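Week 6: Reading a Hand Tool Listing

Course handout. Bring it to class with your own two listings printed out.

Last week we looked at how a wrench is made. This week the question is what a web page can tell you about one before you pay for it, and my view, which you are free to argue with, is that it tells you very little. Most online tool listings are written to fill a box. Somebody has a few hundred products to get through, a template, and a product title. The title goes in the template three times and the page goes live.

Take the following, which I copied from a reseller's page for the Kament adjustable wrench used in our lab:

"Kament Adjustable Wrench is a premium adjustable wrench from Kament, a leading name in adjustable wrenches. Made with superior quality material, it offers long life and excellent grip and is suitable for all professional and home applications."

Read it again and underline anything you could check with a ruler, a scale or a file. There is the word "adjustable." You could check that. The remainder is praise, and praise of a kind that could be moved to a garden hose without changing much besides the noun.

Words that carry no information

Premium. There is no test for it. A maker who calls its cheapest line premium has broken no rule that I know of.

Professional, or "pro." Same problem. It may mean the tool was designed for daily use. It may mean the handle is black.

Heavy duty. Compared with what? If the seller also lists a light duty version, the two pages side by side might tell you something. Usually there isn't one.

Quality assured. Assured by whom, and against which requirement? A maker that has a real inspection step tends to say what is inspected.

Advanced technology. For a wrench. The adjustable wrench has been a settled design for a very long time, and I would want to hear what advanced.

Words that carry some information, with care

Forged. This describes a process, and a forged body is generally a better bet than a cast one of the same shape and size. "Drop forged" is a more particular claim than "forged." Neither tells you what steel went in or how it was heat treated afterward, and a good forging with poor heat treatment is still a poor tool.

Chrome vanadium. You will see this stamped on tools at every price. It names a family of alloy steels. It doesn't tell you the grade, the hardness, or whether the jaw and the adjusting screw are made of the same thing as the body. On cheap adjustables the screw is often where trouble starts, and I have yet to see a budget listing mention it.

Hardness, given as HRC. Now we are getting somewhere, if the figure is given as a range and the page says which part was measured. A screwdriver bit can be hard at the tip and softer in the shank on purpose. A single figure with no location should be treated as a rumor. Harder also isn't the same as better: a bit that is too hard chips, and a bit that is too soft twists and rounds over.

Finish. Chrome plating, black oxide and plain polished steel behave differently in a damp shop. Plating can also hide a rough surface, so don't read a shiny photo as evidence of good machining.

The piece count problem

Sets are sold by the number of pieces, and the number is the most inflated thing on the page. Our working case is the Daddale 96-piece bit and driver set. The listing gives the total in the title, again in the first line, and again on the box. It never gives a full list.

When we opened the set and sorted it, these were the things I objected to:

The case is counted as a piece. So is the foam tray inside it.

Several sizes come in duplicate. Spare bits in the common sizes are useful and I have no quarrel with them, but a buyer who reads the total will assume that many different tools.

There are tiny hex bits that few people in a general repair shop will ever pick up, while one size you'd want every day is missing.

The handle, the extension and the adapter are each counted, which is fair, but the listing calls all of them "drivers," which is not.

A seller who is confident about a set prints the contents. If the contents aren't printed, write to the seller and ask for them before you buy. I did this with Daddale's reseller and got the product title back.

Torque and load claims

The Pandey ratchet handle we use as our second case is advertised with a maximum torque of "more than 50." There is no unit. In newton meters that would be one thing, in foot-pounds it would be about a third more, and in inch-pounds it would be a toy. The page doesn't say, and the reviews under the page argue about it. Until a unit appears, treat the claim as blank.

Even with a unit, ask what the figure describes. It could be the load at which a sample broke. It could be the load the maker says you can use every day. It could be the minimum called for by a standard, which the tool may or may not have been tested against. These are three separate figures, and they can be far apart.

The same goes for cycle counts. Pandey's page says the ratchet was "tested 1,000 times." Tested how? Turning a ratchet through its clicks with no load is something a child could do in front of the TV. Turning it under its full rated load is a real test. A claim that leaves out the load isn't false, and it isn't worth much either.

Warranty language

"Lifetime warranty" deserves a slow read. Whose lifetime? Some makers mean the buyer's, some mean the expected life of the product, which they get to define. Look for these points in the actual terms, and don't settle for the badge on the page:

Who pays the return shipping. On a cheap bit the postage can be more than the bit.

Whether "wear" is excluded. Bits wear. If wear is excluded, the warranty on a bit covers very little.

Whether you need the original receipt and the original packaging.

Whether the warranty comes from the maker or from the store. If it's the store's, it ends when the store stops answering.

Flunow, which sells pliers and cutters under its own name, does publish its terms in full, and I give it credit for that. The terms exclude cutting hardened wire, which is reasonable, and "improper use," which is left undefined, which is less so.

Customer reviews

Students like to say that the reviews make up for the listing. Sometimes they do. A review with a photo of a broken jaw and a sentence on what the person was doing when it broke is worth more than the whole product page. Most reviews, though, are written within a day or two of delivery. They report that the box arrived and that the tool feels solid in the hand. "Feels solid" is weight, and weight is easy to add.

Read the middle ratings first. The people who gave a tool three stars often took the time to say what was right and what was wrong. Watch also for reviews that have been carried over from another product. If people under a ratchet are praising the fit of a screwdriver, the page has been reused.

How to mark up a listing

You need a printed listing, two pens of different colors and a blank sheet. Use one color for anything that can be checked and the other for anything that can't. Go sentence by sentence. Don't skip the title, which often contains the only solid facts on the page. On the blank sheet, copy out each checkable claim and write next to it the tool or document you would need to check it. Leave the verdict column empty until you have done the check. People fill it in early and then defend what they wrote.
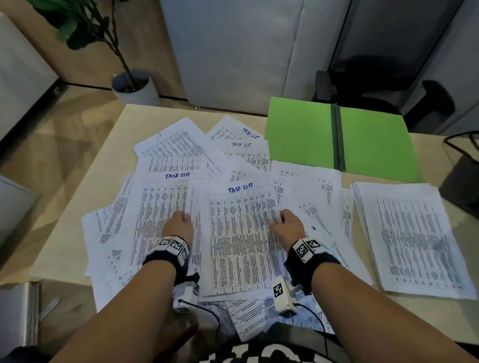 Exercise for next week

1. Choose two listings for the same kind of hand tool, one cheap and one expensive. Wrenches, pliers, ratchets and bit sets are all fine. Power tools are not part of this unit.

2. Mark up both as described. Note how much of each page survives. Don't assume the expensive one will do better. In past terms it often hasn't.

3. Rewrite the cheap listing in no more than six sentences, using only claims you could check. If you can't reach six, hand in fewer. Padding will lose you marks.

4. Write down one question you would send to the seller, send it, and bring the reply. If no reply comes by class time, bring the question anyway and write "no reply" under it.

5. Bring a caliper if you own one. The lab set is shared, and one of ours no longer zeroes properly.

Reading: the section on heat treatment in your course pack, again, up to the part on tempering colors. We will need it when we file-test the Kament jaw against the Kament adjusting screw. Safety glasses on for that, please, including anyone who is only watching.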